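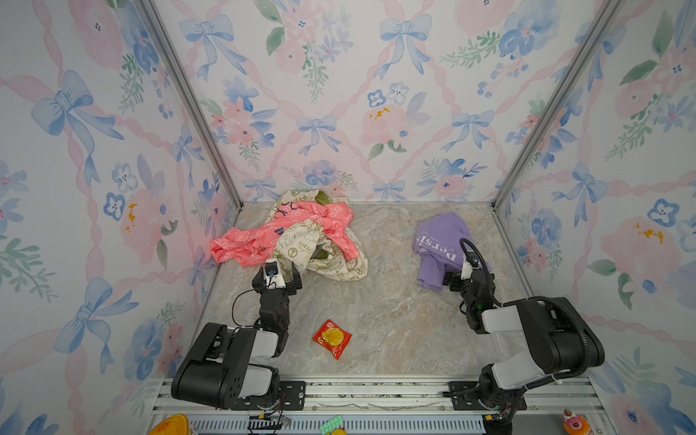

Two arms on the laundry job, with a purple T-shirt and the bear-print top still to go.

Hi, and welcome to Clostbridge! I started this little workshop because I kept buying grippers that looked great in the brochure and then couldn't hold on to a sleeve. So now I try them out properly and write up what I find, for anyone who'd like to know before they spend the money.

Most of what I test is two-finger grippers, wrist cameras and the controllers that tie them together. Clothes are my favourite test (soft, floppy, never the same colour or shape twice), and a snack packet is a good second one — crinkly little things that they are. At the moment I'm comparing the Gotent fingers with the Garus ones, both run off a Duan controller. Every gripper gets 280 picks before I'll say a word about it, and I've logged 1,458 so far on this pair. The Garus grabs thick fabric nicely. The Gotent is kinder to thin cotton, but a bit slow to let go!

I don't sell hardware and I don't take a cut from anyone who does. If you've got a gripper you'd like put through its paces, drop me a line — my bench is booked until August, but I'm happy to have a yarn about it before then.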